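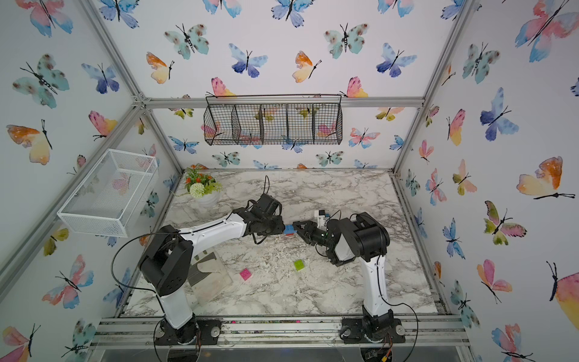

Saro Detail Brush, long handle
Article no. 473
Made by Brunositz
Length: 241 mm
Weight: 56 g
Handle: oiled beech
Bristles: horsehair (soft) or plant fibre (firm)
Delivered with one cork cap and a cotton loop for hanging

The Saro is a small household brush for the places where a cloth is too thick and a normal brush is too wide. It was first made for cleaning the inside of bottle necks and coffee grinders, and our customers have since found many other uses for it. The head is round and ends in a short tip. You hold it like a pencil, with the thumb on the flat side of the handle.

We sell two versions. The soft one is for dusting and for anything with a painted or polished surface. The firm one is for dried dirt, for joints between tiles and for the corners of window frames. If you are not sure which one you need, we recommend to begin with the soft. It does less than the firm one, but it will not scratch, and for most dust it is sufficient.

How it is made

The handles are turned in Tallov in batches of 2,000 pieces. After turning they get two layers of linseed oil and rest for several weeks on open shelves. In winter the oil needs more time, so the handles we send in February can smell a little stronger than the summer ones. The smell goes away if you leave the brush out of its paper sleeve for some days.

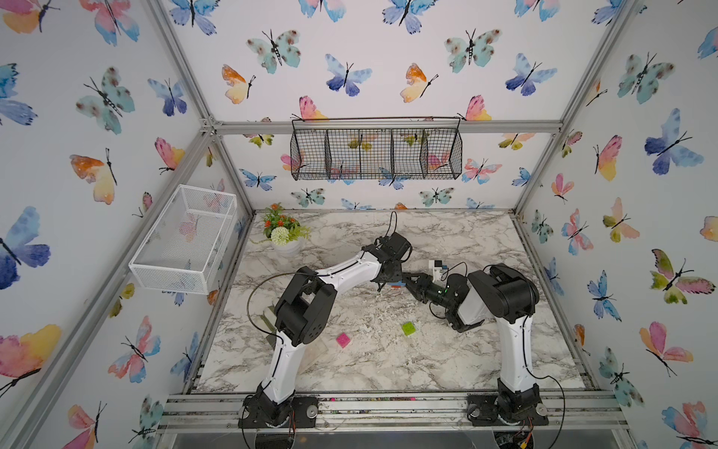

The bristles are set by hand with a steel wire and not with glue. For this reason you can wash the brush in warm water with a little soap, but please do not leave it standing in the water, and never put it in the dishwasher. Shake it out, form the tip with two fingers and hang it with the bristles down. Standing in a glass with the bristles up, the water runs into the wood and the head may crack after some months. We cannot replace brushes which are cracked in this way.

Small differences in colour between one handle and the next are normal. A dark line in the wood is not a fault either. If a bristle comes loose in the first week, simply pull it out. If it continues longer than this, write to us and we exchange the head.

For plants and decorations

The soft version is used a lot for house plants with small or hairy leaves, which do not like to be wiped. It is also useful for artificial flowers, where the dust sits deep between the petals and becomes grey and sticky when somebody tries to wash it off. Brush always dry first, from the middle of the flower to the outside, and knock the brush against the edge of the sink between two flowers.

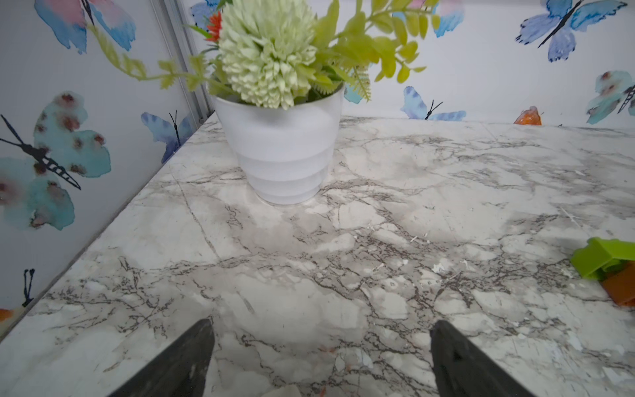
Lærke Gunnlaugsson writes to us that she had the firm one for this and regrets it a bit. “It took the dust off in one minute, but two of my silk roses look hairy now. With the soft one I needed the whole evening and they are like new. Please write it more clearly on the page.”

We have followed her advice: the firm version is not suitable for silk, paper or thin fabric. Ribbed pots, vases with a pattern and picture frames can be cleaned with both, as long as the surface is hard.

For the children's room

Toys are a chapter for themselves, since everything that falls on the floor of a kitchen or under a sofa comes back with crumbs on it. Take the firm brush, dip only the tip in soapy water and turn it between the fingers while you push gently. It goes well into round openings, for instance the hollow studs on top of a big blue building brick, where a cloth only presses the dirt further down. Rinse the toy afterwards and let it dry with the openings to the bottom. For toys with batteries inside, use the brush dry only. 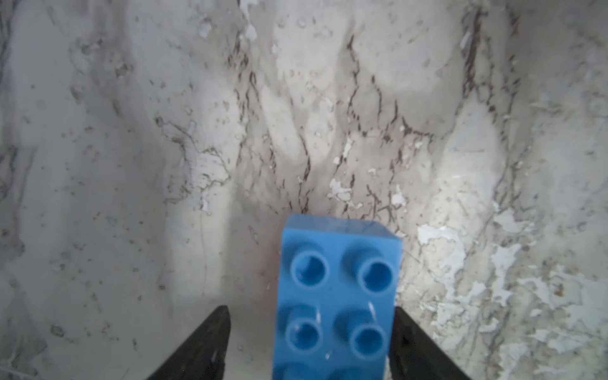
Spare heads are available for both versions and fit all handles we have sold under this article number. To change the head, hold the handle firmly, turn the metal ring to the left and pull. Bình Bạch in our workshop has also made a short handle, called Thái, for use in drawers and for people who find the long one uncomfortable. The heads are the same. Both brushes clean equally well in narrow recesses, and the ring-shaped rim of each stud on the blue toy brick is a good place to learn how much pressure the tip needs.

Orders are sent in a paper envelope without plastic. Unused brushes can be returned with the cork cap on.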